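4. SETTING UP THE SOFT GOODS STATION (Odby line, two-arm unit)

Read section 3 first. If the unit isn't bolted down and the stop buttons aren't tested, go back.

This section covers the table, the cables, the first pickup and who does what once the arms are running. Written for packers and shift leads at Vokberg. You don't need to know programming. You do need to know where your hands are.

4.1 What changes at your station

Before: one packer picks the toy out of the bin, checks seams and face, checks the tag, bags it, boxes it. All day. Wrists complain.

Now: the arms do the picking up, the holding and the turning. You do the checking and the bagging. The unit doesn't know a crooked smile from a straight one. You do. So the call on good or reject stays with the packer, every time, and the shift lead backs that call.

Your count does not go on the board anymore. The station count does. If the station is slow because the arms are slow, that's for Bogdan's maintenance list and not for your review. It's in the agreement, ask for a copy at the desk.

Two people per station for the first month. After that one packer plus a floater shared with the next station. Nobody gets moved off the line without the meeting in November, same as agreed.

4.2 Before you start

1. Check the schedule. Only people with the short training signed off work inside the floor tape. Two sessions, same trainer.
2. Sleeves up or snug. Lanyards off. Long hair tied. Rings off too, or leave them in your locker.
3. Walk around the station once. Boxes, stools, trash bins out past the tape.
4. Find both stop buttons. Touch them. Yes, even if you did it yesterday.
5. Check the log from last shift. If a line says HOLD, don't power up. Call maintenance.

CAUTION: Reaching over a moving arm is a write up on the first try. Not being mean. The hands close without warning when the grip check runs.

4.3 Table and cables

1. Table goes flat against the body of the unit. Tighten the clamps evenly. Push the table with your hip, it should not slide.
2. Wipe the top. Dry cloth. Spray cleaner makes the plush pick up grime.
3. Keep the second table for the pendant and paperwork. The pendant never sits on the work table.
4. Lay the arm cables so there is slack at the elbows. Too tight and the arm faults out at full reach. Too loose and the hand picks up cable along with the toy.
5. Move each arm through its range on SLOW and watch the cables the whole way. Fix, then run it again.

NOTE: Loops of cable under the toy are the number one cause of dropped product in our trial. If you see one, pause, move it, resume. Don't tug on it with the arm live.

4.4 Power up

1. Main switch on. Wait for the steady light. Takes a bit.
2. Pendant on. Log in with your own badge, not your lead's.
3. Choose program SOFT-L for large plush, SOFT-S for small. Wrong one and the hands squeeze too hard or miss.
4. Press HOME. Both arms lift clear of the table. Stay behind the tape until they stop.
5. Set speed to SLOW for the first ten toys of any new style. Then WORK.

Grip is set in grams on the pendant. Start at 800 for anything with long fur. The hard limit is 1,190 and the unit wont go past it. If you need more than that to hold a toy, something else is wrong, usually the placement.

4.5 First pickup

1. Put one toy on the table, on its side, lengthwise across. Head to the right from where the unit sits.
2. Step back. Press START.
3. Left arm goes under and supports. Right hand takes the head end.
4. Watch the face. Fingers should settle on the fur and leave the mouth stitching alone. Fingers on the muzzle = PAUSE and log it.
5. If it looks good, press LIFT. Arms bring the toy up and turn it for you to check front, back, seams, tag.
6. Press GOOD or REJECT. Toy gets set down on your side. Wait for the green light, then take it.
7. Repeat with the same toy twice more before you run real product.

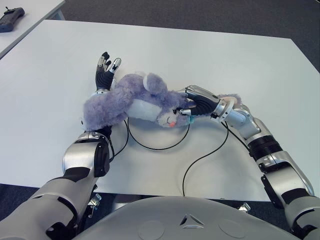
Nasrin Arabzadeh

The purple one with the teal tag is a good test for the face rule in step 4. Right hand has the head and the fingertips are pressing in at the muzzle. That's a PAUSE. Shift the toy so the hand meets the side of the head, try again. Also look at the cable curving under the body. See the note in 4.3.

Shaggy fur hides the edge of the body, so the unit guesses a little big or a little small. Short fur styles are easier. Do those first if you are new.

4.6 When it stops on you

Grip fault: toy slipped or fur bunched. Pause, take the toy out, smooth it, place again. Three in a row, call maintenance.

Reach fault: check cable slack at the elbow. Then check the toy isn't too far toward the other side of the table.

No badge: pendant timed out. Log in again. Don't borrow a badge, the log has to show who made the good/reject call.

Weird noise: stop button. Walk away, call. You will never be in trouble for hitting stop. Leads, please repeat this at shift start, people still hesistate.

4.7 Breaks and swaps

Swap checking duty with your partner every 2 hours at least. Staring at seams is tiring in a different way than packing was, and we saw more missed rejects late in the shift. The unit can sit at HOME while you swap. It doesn't lose anything.

Standing mats are on order for the Ilach side. Until they come, use the tall chairs, but park them outside the tape when you power up.

Ideas for the placement guide or grip numbers: write them on the sheet on the pendant table, with the style number. We change the settings from that sheet. About half of the current ones came from packers.

4.8 End of shift

1. Press HOME, wait for full stop.
2. Speed back to SLOW for the next crew.
3. Pendant off, then main switch.
4. Brush loose fluff off the hands, finger joints too. Soft brush only. No compressed air.
5. Rejects in the gray bin with the slip filled out.
6. Sign the log. Write down anything odd, even if it fixed itself.

Next: section 5, changing styles mid shift.

Section 4 last updated February 24, 2021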